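### 3.2 Equipment planning and unit costs

The budget for the household collection was set in January, before any sites had been confirmed. Two options were priced. The first was a fixed bench arm from Menderitz, shared among sites and moved by van. The second was a set of hand-held grippers, each with its own camera, assembled in our workshop from Vekine parts. We planned for 48 homes and a target of 2,000 recorded tasks.

Parts for one hand-held unit came to $399, excluding labour. The quoted hire rate for the bench arm was $2,257 per week, and transport was extra. Room size also counted against the arm. Many bedrooms on the site list had a narrow strip of floor beside the bed, and the work surface was often a small table at its foot (Figure 4).

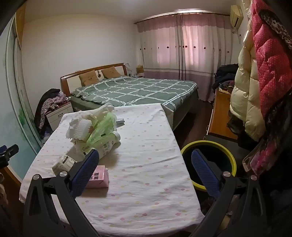 **Figure 4.** Table-top work in a bedroom, viewed from the gripper camera. The jaws are open, with packaged household items on a flowered tablecloth.

Pads were budgeted as consumables and ordered separately from the linkages. Soft packaging, such as plastic bags and wrapped tissue, was included in the object list alongside bottles and cartons, so we allowed two spare pairs of pads per unit. Pivot screws were bought in bulk. Batteries and memory cards were charged to the general equipment line and are left out of the unit cost.

Han and Derese prepared the purchase schedule, and Noh checked it against the site list. Delivery was staged in two lots to let faults in the first be corrected before the second was paid for. We kept the bench arm as a hire item for the laboratory comparison in Section 5 and did not budget for its use in homes.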